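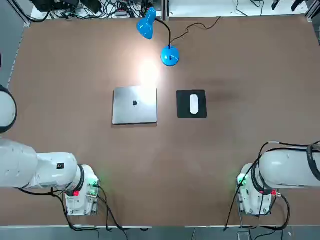
Two arms, one closed laptop and a lit desk lamp on the bench at the Gerkstead shared workshop.

The pair is called Menex, and its builders say it will one day tidy a desk. I have heard that promise before. The parts bill stands at £4000, which buys a great many hours of someone tidying a desk.

On the evening I visited in March, the job was to switch off a lamp. It took 20 tries to get 11 clean presses. The members were delighted. I wanted to know what happens when the lamp moves a hand's width to the left, and was told that was "next month's work".

We use cookies to improve your visit. Accept all | Manage settings

The wiring is tidier than it was last year, I'm told, and the code has been rewritten twice. Fine. I would still like to see it cope with a desk it hasn't met, such as mine.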